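Home | Guides | Budget Sheets | Workshop Notes | Contact

We use cookies to remember your settings and count visits. Accept | Manage

How to Budget for Hand-Held Grippers Before You Buy a Single One

January 2022

I get the same email a lot. Somebody wants to teach a robot to do small pick-and-place jobs, they've figured out they need people doing those jobs with hand-held grippers first, and they've got a quote open in another tab. Should they hit the button? My answer is nearly always "not yet, do the sheet first," so I'm finally writing up how I do the sheet.

I'm going to use my own last project, Samus, as the running case. It was small (one person with a gripper in each hand, working in ordinary rooms on ordinary household stuff) and I made most of my mistakes on it, so you get them for free!

Step 1. Write down the jobs before you look at hardware

Open a blank page and list what the grippers will pick up and where. Be boringly specific. "Household objects" is useless for planning. "A watch with a strap, out of a cardboard box, on a bed" is something you can budget around, and it'll tell you a lot about the jaws you need. I ended up with 14 jobs on my list. I crossed out a few, added a few back, and stopped when I noticed I was inventing jobs to justify a fancier gripper I'd already fallen for.

Next to each job, write three things: how thick the object is when it's lying flat, whether it bends, and how much room the jaws have around it. My small floppy things were the hard ones. Blocks and bottles are easy and they'll flatter whatever you buy.

Step 2. Decide on one hand or two

This is the biggest line on the sheet, because a second gripper doubles nearly everything: devices, spare pads, charging, storage cards, the time you spend checking that both sides recorded. I tried hard to talk myself into one. Then I went back over my list and marked the jobs where you'd want to hold something steady with one side and pick with the other, and there were too many marks to ignore.

If you're on the fence, borrow or rent a pair for a short stretch. Two hands over one small box get crowded fast, and you want to learn that before you pay for long arms. A shallow container with a watch and a beaded bracelet in it is a great test, by the way. Thin strap, slippery beads, walls in the way. Price up the rental as its own line and don't hide it under "misc."

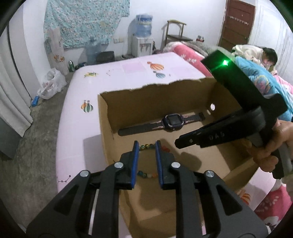
Step 3. Budget for pads like you budget for printer ink

The pads are the soft ribbed bits on the inside of the jaws, and they're the part I'd plan on replacing. I got quotes from two suppliers, Felitero and Trullach. Felitero was cheaper per gripper and pricier per pad, Trullach was the other way around, and once I'd put a whole project's worth of pads in the sheet the gap between them had pretty much closed. I'd never have spotted it from the front page of either quote.

What I do now is add these lines for every gripper, even when the seller tells me I won't need them:

- 3 spare sets of pads
- 2 spare pivot pins
- one spare battery or power bank
- one spare storage card, bigger than you think

Ask what the pads cost on their own, and ask how long they take to ship. A cheap pad that takes a month to reach you is an expensive pad.

Step 4. Put the props and the room on the sheet

People skip this one because the stuff is cheap or already in the house. I skipped it too. Then I spent $140 in dribs and drabs on bracelets, boxes, little bags, a couple of basic watches and a lot of tape, and none of it was in the plan. It didn't sink me, but it came out of the pad money, and then I was short on pads.

Use real rooms if you can. Patterned sheets, piles of blankets, chairs against the wall, people going about their day: that's where a home robot would have to work, and it costs you a lot less than dressing up a bench. Do budget for a bit of payment to whoever lives there, and get everyone's okay in writing before you start (for kids, that means a parent signs). I keep a folder for the forms and a line for the printing.

Step 5. Count the hours you don't spend gripping

My first plan had recording hours and nothing else. Wrong! There's setup, calibration, swapping cards, copying files, watching clips back, and throwing out the ones that are no good. I now give the checking its own row and its own rate, and I fill that row in first so I can't squeeze it later.

Step 6. Hold the big order until you've done a small one

Buy one pair. Run your whole list with it, including the annoying jobs. Then fix the sheet and place the rest of the order. On Samus I did the small buy right away and pushed the main one to February, and the second version of my list looked quite different from the first. I wanted narrower jaw tips, fewer cases and a lot more cards.

Ask the seller whether they'll hold the quoted price between the two orders. Trullach did. Felitero wanted a deposit, which was fair enough, and I put that in the sheet as well.

A note on the template

The blank version I use is called Sotomayor (it's just a spreadsheet, don't get excited) and it's under Budget Sheets in the menu. The yellow cells are yours to fill in. If you change the number of grippers in the top row, the pads and spares update on their own, but the prop money doesn't, so go down and fix that by hand.

Get new guides by email. Enter your address to subscribe. Unsubscribe any time.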